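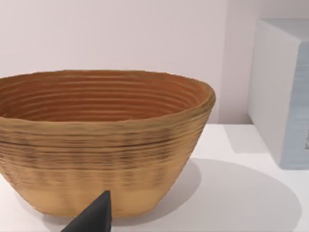

Basket and gripper tip, simulated bench view.

Home | Forums | Workplace Automation | Log in

Thread: Kitchen cell at Drodton, effect on the prep roster

s_adeleke
We're modelling the Jutedham staff kitchen before any hardware is bought. Scope is fetch and place: basket, bottles, microwave. It does 300 meals a shift. Management expects to take 2 prep positions off the line and retrain them as cell operators.

elima
Retrain to do what? At Grullwood the operators spent April clearing faults and lost their penalty rates.

s_adeleke
Fault recovery and changeover. Top view with the right arm holding a bottle:
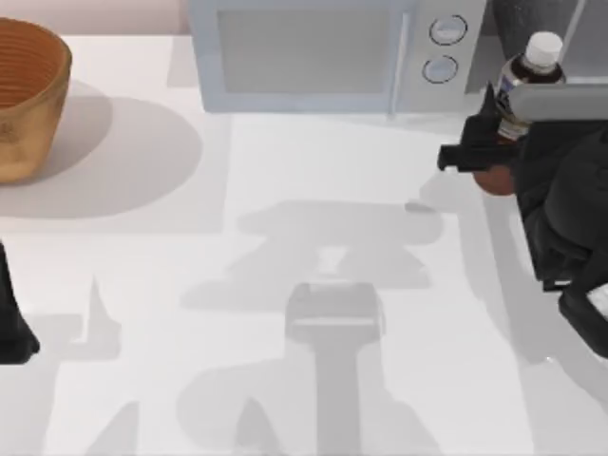 Render: G. Mohammed / Azar cell model

Reach is fine. My concern is the handover zone, where a person and the arm want the same bit of bench.

stavros_b
Disagree. Handover is a layout problem. The labour problem is pace. Once the arm sets the cycle, whoever plates up has to match it. 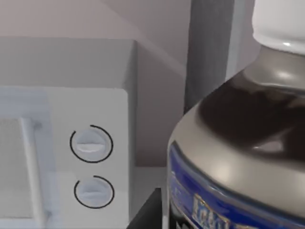

You can cap the cycle in software, but someone has to own that setting, and it should be the shift lead.

elima
Agreed on the cap. Still don't accept "retrain" without a pay grade attached.

a_eze
Ours was graded before commissioning. Get it in writing at the modelling stage.

s_adeleke
Noted. Will raise the grade and the cap together.

Related threads
- Cycle caps and rest breaks
- Operator grading after changeover
- Colour coding shared benches

Contact | Copyright Azar Forums | Back to top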